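Willbridge Wildlife Refuge open day: marsh, boardwalk and a very good art room

Posted July 2022

I had been meaning to get out to Willbridge ever since the new boardwalk opened in June, and the summer open day finally gave me the push. What a morning! I got there a little before eight, when the mist was still sitting on the water, and I didn't drive home until the gates were closing behind me.

If you only know Willbridge from the highway side, you know the least of it. The refuge runs back from the road a long way, past the pine flats and into the brackish marsh, and the best parts can't be seen from a car at all. On a normal day you pay at the box, take a paper map and go. On the open day the gate was free, two of the locked tracks were unlocked, and staff were posted along the trails with spotting scopes set at different heights so that kids could get a look too.

First stop: the visitor center

I would start at the center even if you've been before. They have redone the main room since spring and the big relief map now lights up to show where the water goes at high tide. I pushed every button. The restrooms are on the left as you go in, there is a bottle filler that runs properly cold, and the desk has a sightings book you can leaf through. Somebody had written up a black rail the evening before, with three exclamation points, and I can't blame them.

Rimantas Luik was leading the guided walks, and he capped each group at 14 people, so sign up as soon as you arrive. I got the last spot on the early one.

The Kestum Loop

The walk follows the Kestum Loop, which starts behind the center, crosses a short stretch of sand and then joins the boardwalk. It's flat the whole way, with passing places wide enough for a wheelchair and benches at the bends. Rimantas walks slowly and stops a lot, and that suited me fine. In the first few minutes we had a green heron hunched on a root, two kinds of swallow and a marsh wren that never stopped complaining.

He's wonderful on plants, too. I had walked past glasswort for years without knowing you could tell how salty the ground is by where it grows thick and where it gives up. He had us look back along the edge of a pool and you could see the line, as clear as a chalk mark. After that I saw it everywhere.

The far end of the loop has a raised platform looking over Siliņa Pond. This was the highlight for me – spoonbills, feeding in a row with their heads swinging, and so close that I didn't need the binoculars. A boy next to me wanted to know if they ever bump into each other. They do! We watched it happen.

Bring repellent. The breeze keeps the bugs down on the boardwalk, but there's none at all on the sandy stretch and I came back with ankles to show for it. A hat is a good idea as well, as there is no shade between the pines and the platform.

The art room

The other reason I went was the exhibit. The refuge lends its classroom wall to local painters through the summer, and this year's show is called "Slack Water". There are 30 works up, mostly watercolors, with a few pastels and one huge charcoal drawing of a mangrove root that I stood in front of for ages.

Chun-yin Tsao has five pieces in it. My favorite was a small one of a channel marker at low tide, nearly all gray, with a single stroke of orange where the light hits the post. The paper is left bare for the water. I went back for a second look after lunch and it was even better with the sun coming through the side windows.

Most of the paintings are for sale and a share of each goes to trail upkeep. Prices are on a sheet by the door. 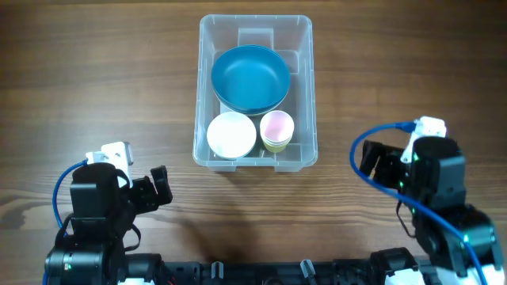

Painting on the deck

From eleven there was a drop-in watercolor session on the back deck, and you didn't need to bring a thing. Paper, brushes and little pans of color were all set out. I haven't painted since school, and my pelican looks a lot like a shoe, but I had a great time. Chun-yin came around and showed us how to wet the sky first and then leave it alone. Leaving it alone is the hard part.

The session was meant to last an hour and went closer to 2. Several people had finished a whole page of studies by the end, and one woman did the entire view, boathouse and all, in three colors.

Out to Bidau Point

After a sandwich at the picnic tables I drove the wildlife road to Bidau Point. It's one-way, unpaved and slow, and a regular car handles it fine when it hasn't rained. Pull over at the second culvert. I had a family of otters there, and they stayed in view long enough for four other cars to stop and share them.

At the point itself there is a short trail to the old lookout, and a count board where the staff chalk up the latest numbers. The most recent entry for wood storks was 157. I didn't see anything like that many, but the ones I did see came right over my head on their way in to roost, with their wings creaking. You can hear it when they're low enough.

The lookout stairs are steep and one handrail is being replaced, so take care on the way down. There's no water at the point. Fill up at the center before you leave.

If you're planning a visit

The trails are open from sunrise to sunset every day. The center keeps shorter hours and is closed on Mondays through the summer. "Slack Water" stays up for the rest of the season, and the guided walks go on every Saturday with the same sign-up sheet at the desk. Dogs are allowed on the wildlife road if they stay in the car, but can't go on the boardwalk.

I'm already planning to go again for the evening walk, when they take a group out to Siliņa Pond at dusk to listen for rails. 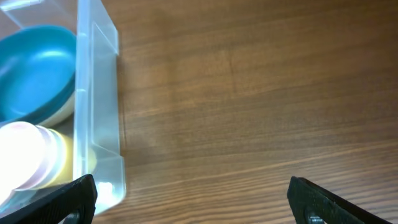 Hafiz Sumampouw: Glad you made it to the platform! We did the loop in the afternoon and the spoonbills had moved to the far bank by then, so early is definitely the way to go. One thing to add for families – the evening walk has a minimum age of eight, and they do check. My daughter missed it by a month. The desk gave her a junior log sheet to fill in along the wildlife road, and she got every bird on it except the kingfisher. We're going back for that one.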